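Shop notebook, Kinsella bench, April 24, 2023
Wiring job, two arms

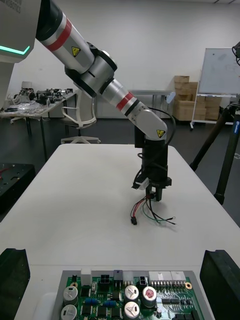
Wire bundle in the other gripper, board on the white table. Wrist camera view.

Picking this up from the page where I said I would believe it when I saw it. I have now seen some of it and I still have doubts.

Goal for today was the same as it has been since November: one arm minds the board, the other brings the leads over, and the small black plug on the red and black pair goes into a two-pin connector. Nuala Tierney has been telling everyone in the shop that this is nearly done. My definition of done is that I can walk away and get a coffee. We are not there.

Setup notes first, so I don't have to guess next time. Board sits in its gray tray at the near edge of the white table. Tray is not fastened down. I wanted to screw it to something, Nuala wanted it free so the arms have to find it, and we went with hers. Trallov script, version 19, no edits. Speed limit at the low setting. I put the Dudero motion planner back to defaults after last week's mess and wrote the old values on the whiteboard, where somebody will no doubt lean on them.

Runs. We logged 143 tries at the pickup alone, most of them unattended in simulation. I don't give those much weight. The simulated wires behave like cooked spaghetti with good manners. Real ones keep whatever bend they had in the bag. The red and black leads went one way and the long one with the ring terminal went the other, and the planner has no idea that the ring end exists. It thinks it is carrying a plug. It is carrying a plug plus a long wire that can hook on anything tall, and this board has capacitors standing up all over the place.

On the real table we did 2 full tries before lunch.

First one: pickup fine, carry fine, then the plug swung when the arm stopped and we waited for it to settle. It took long enough that the script timed out. Logged as a fail. Nuala says it should be logged as a timeout. I wrote fail.

Second one: longer timeout. Plug came down at an angle, touched the top of the connector and slid off. Forces stayed low, no damage that I could find with the loupe. So the soft contact setting does what it says, and I'll give it that much.

What bothers me is where the grip is. The short fingers hold the bundle well up from the plug, so between the fingers and the thing we care about there is a length of floppy wire. No amount of tuning the wrist will fix that. You can't push a rope. Nuala thinks vision will handle it, by watching the plug and correcting as it goes. Maybe. The shadows of the wires on that white tabletop look a lot like wires to the detector, and it reported 322 "wire" hits in one short clip. I would like to see that number go down before anybody says vision to me again.

Things I would try, cheapest first:
Grab the plug itself. Needs the plug laid out in a known spot, so a notch in a scrap block.
Tape the ring terminal lead back along the others for testing only. Nuala calls this cheating.
Dark mat under the work. Hesness has a matte one in their catalog but any old cutting mat should do.
Screw down the tray. Yes, I know.

Also noticed: the cable loop beside the forearm on the carrying arm is longer than I like. It hasn't caught on anything yet. I want it clipped closer before we turn the speed up. Not touching it today with the power on, and I was too lazy to go through the full shutdown for a cable clip.

Parts bench at the back is a mess again and I couldn't find the spare two-pin housings. If you have them, put them in the drawer marked K.

Left things parked, power off at the wall. Next session starts with the notch block. If grabbing the plug directly gets us a clean insert I will write it down here in ink and buy Nuala lunch. My money is staying in my pocket for now.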